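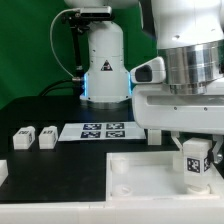
# Are 1488 near-identical insertions worth anything as training data?

**tray_side_left** · posted Aug 27, 2025

I've been handed a block insertion task and I'm not convinced by the collection plan, so I'd like a second opinion before we spend October on it.

Setup: one white arm, two-finger gripper, black tabletop, green backdrop, a depth camera bracketed to the top of a white arm base and another small camera up by the wrist. The arm holds a white rectangular block with printed markers on it and lowers it toward a round socket in a shallow tray. Spare blocks wait on the left side of the table, and there's a sheet with four markers lying flat next to them.

The plan came from Horkero, the integrator on this job. They want 1488 demonstrations, all driven by hand through their Lavov teleop software. When I asked where that number came from I was told it "worked on a previous cell." No curve, no held-out results. I have 182 done so far and when I play them back they look like the same one over and over. Same approach, same height, same slow final drop. I'm good at it now, which I suspect is part of the problem.

Things I can't get a straight answer on:

- Do I keep the runs where I miss the socket and have to back off? The instructions say delete them.
- The blocks and the sheet have markers, but the parts on the real line won't. Is the policy just going to learn to look for black and white squares?
- Does the green backdrop buy me anything? I'm told we can swap the background in software later. I've heard "later" before.

I don't need to hear that more data is always better. I've read that.

---

**flange_and_shim**

Stop at the 182 and train something on it this week. Seriously. If you can't get a rough policy to at least hover over the right socket with what you have, another thousand copies won't tell you why.

On the misses, keep them, but label them. There are two kinds and they aren't worth the same. A run where the block catches, you lift a little, shift, and then seat it is the best thing you can record, and your instructions have you throwing it away. A run where you drop the block and give up is mostly useful for testing a success detector. Put them in separate folders on day one. We didn't on our Flodard job and I spent a long time watching video to sort them out again.

For the sameness, change the start pose every run and write the starting poses down in advance. If you leave it to the operator to "vary it," the operator varies it for an hour and then goes back to the comfortable one. We used a list of 16 start poses, shuffled, and started some of them deliberately off to one side. Move the tray too. If it is always parked on the same spot then you have paid for a very slow way to replay a trajectory.

Also, hold back some tray positions completely and never train on them. Ask Horkero whether they did. I'd bet a lunch they split at random, and with runs this similar a random split tells you next to nothing.

---

**ogre_of_calibration**

Just buy the Ogunleye dataset, it has insertions in it and saves you the trouble.

> **tray_side_left:** Different gripper, different cameras, and I can't find what counts as a success in it. Pass.

---

**second_shift_data**

I'll disagree a bit with the first reply. Training early is right, but don't read too much into a bad result. We had a rough policy that did nothing sensible until around seven hundred runs, and then we found the wrist camera timestamps were late compared with the joint log. The count had nothing to do with it. Check your clocks before you blame the data: tap a finger lightly on something rigid, then see if the contact shows up at the same moment in every stream.

Markers: your worry is fair. They're very handy for getting block pose into the log, so don't rip them off everything. What I'd do is record a portion with plain blocks, same size, and evaluate only on those. If the score falls off a cliff you have your answer, and you have it before anyone has signed off on the full count. The flat sheet is easier. If it's only there for calibration, use it, then pick it up before you record. If the software needs it in view all the time, ask why, and get it in writing.

Backdrop: it makes cutting things out easier at the top of the view. It does nothing for the black tabletop, and white parts in a white tray are going to be your hard case whatever you paste behind them. I've seen replaced backgrounds help with clutter. I have never seen them help with the last bit of the insertion, and that's where these tasks fail. Some runs with the green taken down and the lights changed would be worth more to me than a big batch of composites.

> **tray_side_left:** Clock check is a good call, I'll do that first. I've asked for the split they used on the previous cell. The reply was a slide with a single percentage on it and no axis, so I've asked again. Pausing collection until I get something I can read.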